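Search this board Advanced search Go

Two-arm shelving from a messy pile - result thread

brumau_kit
Read the Van Hecke write-up on learning from demos. 800 demos, two arms, books from floor to shelf. Trying the same task, books on the floor at odd angles, one arm each side of the pile.
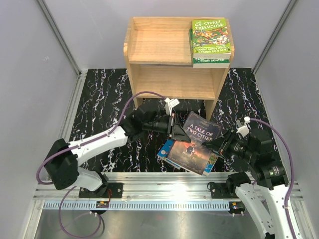

Vol. 6, No. 3

Tale of Two Cities is top of the pile there, two books flat on the shelf, a Treehouse one on top.

daven42
800 is loads for one shelf. Wouldnt trust it on a new pile.

P. Issahaku
Disagree. Angle spread matters more than the count. A fanned pile of five is much harder, every cover overlaps another.

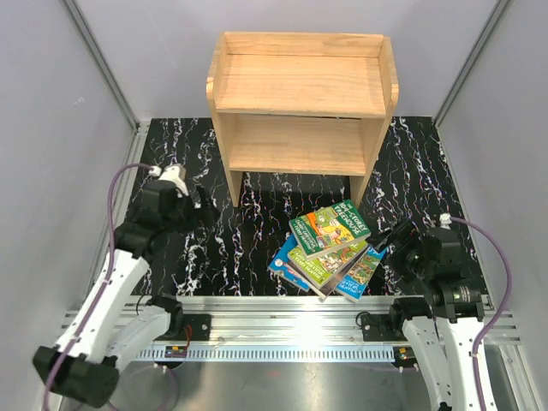

Reading time: 3 min

daven42
Fine, but paperbacks of simliar size? Try a big atlas.

brumau_kit
Prurkanex did mixed sizes in September - worse on thin ones. Will dig out the numbers tonight.

P. Issahaku
Post the failures too pls

Contact us | © Brumau Boards | Back to top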